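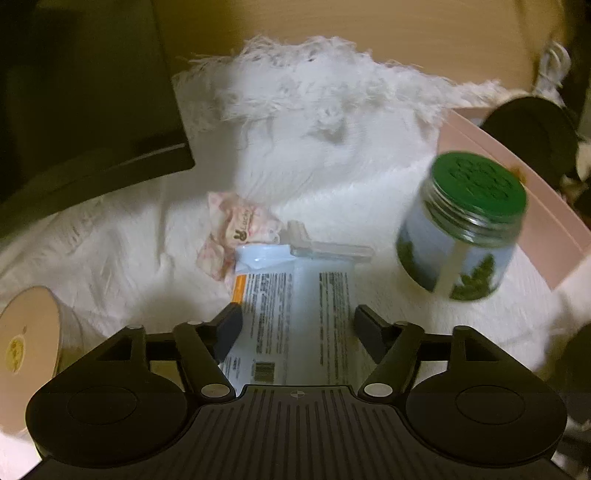 White cloth, wrinkled.

The number was 211, and Braulio Serrano did not believe it.

"Two hundred and eleven what?" he asked.

"People," said Afonso Guerreiro. "Residents of Avley. We asked them if relations between the old town and the newcomers were good, fair or poor."

"And they said?"

"Poor, mostly. It's the worst since Cevura started doing the survey."

Serrano turned the page over to see if there was anything on the back. Outside it was raining on the bus shelter, where two boys, one from each side of the canal, were sharing a bag of chips. He had lived in Avley for 20 years and was still a newcomer when parking came up.

"When did you ask them?"

"February."

"Before or after the fight at the Nonport game?"

Guerreiro took his time over his tea. "The week after."

"So they'd all just watched it on the news."

"They're allowed to watch the news, Braulio."

"And in the autumn, when you asked if they knew anyone from the other side by name?"

"That was a different question. We dropped it. It was going up every year and the council couldn't see the use of it."

Serrano laughed at that, and then stopped, as Crescencio Chávez had come in with his coat dripping and sat down without being asked. Chávez had been on the canal bridge that night. He had 3 stitches over one eye and had told the story so many ways that even his wife had given up on it.

"Is that the survey?" said Chávez. "Am I in it?"

"Did anyone ring you?"

"No."

"Then you're not in it."

"I'd have said fair," said Chávez. "The lad who hit me came round on Sunday. Zavala's nephew. Brought a cake his mother made. Dreadful cake." He thought about it. "I'd say fair to poor."

Guerreiro wrote this down, though there was no box for it.

By half past six the paper had its headline on the website, with a map of the town split into red and blue along the water. Serrano's own street was red. Gumaro Nava, who lived opposite and was apparently blue, knocked to ask if he'd seen it.

"It says we don't trust each other," said Nava.

"Do we?"

"I've got your spare key."

"You've had my ladder since last summer as well."

Nava looked down the road towards Pacheco, the bakery, where the shutters were coming down. "Around 200 people," he said. "I wonder who they were. I've not met anyone who was asked, have you?"

"Not one."

"Doesn't mean it's wrong, though."

"No," said Serrano. He had been thinking the same all afternoon and it had annoyed him. He thought of the bridge, and how quickly everyone had known which end to run to. "Are you coming in, or are you going to stand there?"

Nava wiped his feet and came in. He had not brought the ladder.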